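# Seized Property Deserves Better Supervision

Every police station of any size has a room that the public never sees and that few senior officers visit by choice. It holds the bicycles, telephones, kitchen knives, bundles of banknotes, bags of clothing and sealed envelopes that have been seized, surrendered or handed in. In most districts it is called the property store. It is my contention that the property store is the least well supervised part of ordinary policing, and that the arrangements now proposed for the Bramham and Ollent districts, though welcome, do not go far enough.

I should state my interest. I served for six years as a lay reviewer of police complaints, and the cases that stayed with me were seldom the dramatic ones. A woman whose late husband's watch had been taken as evidence wrote eleven letters before she was told that it had been disposed of. A roofing contractor was without his van for the whole of a winter after the investigation concerning it had been closed. In neither case was there dishonesty. There was a label which had not been read, a form sent to an officer who had moved to another post, and a store with no one whose duty it was to ask why an item was still there.

The complaints procedure is poorly suited to such matters. It looks for misconduct by an individual, and where it finds none it tends to record that the service was acceptable. The complainant is left with a polite letter and without the watch.

## What the present rules require

At present the officer in charge of each station must satisfy himself or herself that property is held securely. In practice a sergeant draws a sample of entries from the register and goes to the shelves to find the corresponding items. If they are there, the check is passed. The exercise is carried out twice a year, on dates known in advance, by a person who reports to the same superintendent as the staff of the store.

This is a check of the register against the shelves. It will find an item that has gone missing, provided that the item happens to be in the sample. It will not find an item that is on the shelf but was never entered, and it will not find the item that is properly entered, properly shelved and has no lawful reason to be there at all. The last of these is by a long way the commonest failing, and it is the one that causes most harm to the public.

A sound inspection would work in both directions. Items would be taken from the shelves and traced back to the register, and from there to the decision under which they are retained. Where no decision can be found, the item should be treated as a failure of the check, however neatly it has been stored.

## The proposal before us

The draft scheme circulated in April would place property inspections for both districts under a single officer, Odette Leblanc, who has until now been responsible for firearms licensing records. She would have a staff of 2 and would be expected to examine 200 items a year in each district, making 400 in all. Her reports would go to the deputy head of the service. The records would be held on Litent, the case system already in use at Ollent, and the firm of Damgaard has been asked to advise on the sampling method.

There is much here to commend. A single inspecting officer will apply one standard in place of several. The use of one system will end the absurd position in which property moved from Bramham to Ollent is written out of one register by hand and typed afresh into another. It is right, too, that a service should seek advice on sampling, a subject on which good intentions are no substitute for arithmetic.

My reservations are of a different kind, and the first concerns independence. An officer who is drawn from the service, paid by it, promoted by it and likely to return to ordinary duties within it is being asked to tell her colleagues that their work is poor. I have no doubt of Ms Leblanc's ability or of her character. An arrangement should not depend on either. The usual remedy is a simple one. The inspecting officer should have a right to report directly to the body that holds the service to account, without passing through the chain of command, and should not be removed from post without that body's agreement. Neither provision appears in the draft.

The second concerns notice. Under the draft, stations would be told of an inspection ten working days beforehand, so that staff can be made available. Those who work in stores will know what this means. Shelves are tidied, old items are hurriedly signed off, and the inspector sees the store as it is on one day of the year. I accept that large stores cannot be examined properly if the only person with the keys is on leave. The answer is to make certain that a second person always has access, which ought to be the case in any event.

The third is the matter of publication. The draft provides for an annual summary, to be prepared by the service itself. An annual summary will show that a certain proportion of items was found to be in order. It will not tell a resident of Bramham whether the fault identified last spring was put right by the autumn. Nuanchan Phuthong, in her careful paper on inspection in small public bodies, proposes that each finding be published with the name of the post responsible for it, the date by which action is due, and the date on which the action was in fact taken. An empty third column is embarrassing, and the embarrassment does a good deal of work that no amount of internal correspondence will do.

## The objection on cost

It will be said that all this takes officers from the street. The argument should be answered seriously, for every hour spent on a shelf check is an hour that someone is paid for. Yet the present arrangement has costs of its own which never appear in a budget under their proper name. There is the rent of overflow storage, filled with goods that should have gone back to their owners. There are the hours spent by detectives searching for exhibits on the morning of a hearing. There is compensation, and there is the time of those who deal with complaints, of which I was formerly one. A prosecution that fails because the history of an exhibit cannot be shown is also a cost, although it is borne by somebody else.

Nor does an inspection regime require police officers for the greater part of its work. Tracing an item from shelf to register needs patience and a knowledge of the system. Civilian staff with a background in archives or warehousing could be trained for it in a matter of weeks, and might well do it better.

## What should be done

I would ask that the scheme be adopted, and that it be amended before adoption in the respects I have described. The inspecting officer should have a direct line outside the service and security of post. At least half of all visits should be without notice. Findings should be published one by one, with dates, and within a month of being made.

I would add one further request. When an investigation ends, the owner of any property held in connection with it should be written to as a matter of course, at the service's own initiative, and told what is held, where it is, and how it may be collected. The draft is silent on the point, presumably on the footing that it concerns operations and lies outside the subject of inspection. To the owner the distinction is of little interest. A letter of this kind would empty a good many shelves before any inspector reached them, and it could be introduced at Bramham and Ollent without waiting for the remainder of the scheme. The consultation remains open to residents of both districts, and those who have had property held should consider writing in, whether or not they made a complaint at the time.

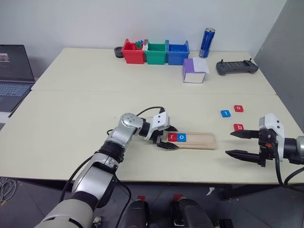
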